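Clearing shared tables: procedure from September

Item 5 in this issue. Prepared by Shabnam Gilani, with corrections from Cleiton Peixoto.

The Pramton building has had one rule for shared tables up to now, which was "leave it as you found it." The rule fails when the table was found with things on it. During the walk-through on 17th August, Igor Hubáček logged 160 loose items on tables across the ground and upper floors. More than 10 of those were drink bottles left with some water in them. Most of the rest was packaging: cartons, plastic film, paper, tissue.

The procedure below applies to all shared tables, including those in the Drullness annex. It does not apply to desks assigned to one person.

Order of work

Start with paper and tissue. They are light, they move when a door opens, and they end up on the floor. Put used tissue straight into the trash bucket. Clean paper goes in the paper tray by the door.

Next, plastic sheet and film. Clear film is easy to miss on a patterned tabletop, so run a flat hand over the surface as well as looking. Fold the sheet twice before putting it in the bucket. A sheet dropped in open fills the bucket long before the bucket is full.

Then bottles. Empty them in the sink, put the cap back on, and place them in the bottle crate. A bottle that is clearly in use stays where it is until the end of the day.

Boxes go last. Check that the box is empty, cut or peel the tape, and press it flat. If there is a shipping label or barcode, leave it on; Laiba Warraich checks these against the Kazmi delivery list before the cardboard leaves the building. Long boxes do not go in the bucket. Small cardboard pieces may go in the bucket during clearing and are sorted out afterward.

Phone stands, chargers and cloths are not trash. Stands go to the back of the table. Cloths are hung up in the kitchen, unfolded.

The marble-pattern table, with items still on it, and the round black bucket with a cardboard-like item in it:
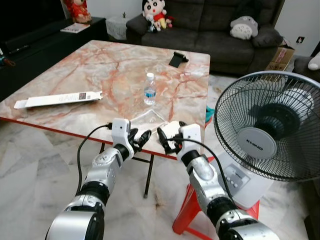
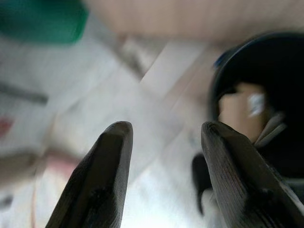 Bucket position and emptying

The bucket stands on the floor within arm's reach of the table and outside the walking line. It does not go on a chair or on the table itself. Empty it when the contents reach the rim, and in any case at the end of each day. Cardboard comes out first and goes flat into the recycling cage.

Wiping down

Wipe after the table is clear, using the Pralla cleaner at the dilution marked on the bottle. Work from the back edge to the front, then do the border separately. Allow 7 minutes before setting anything down.

Questions about the cage or the crate go to Amedeo Zanetti. Missing cloths should be reported to Shabnam at the front desk.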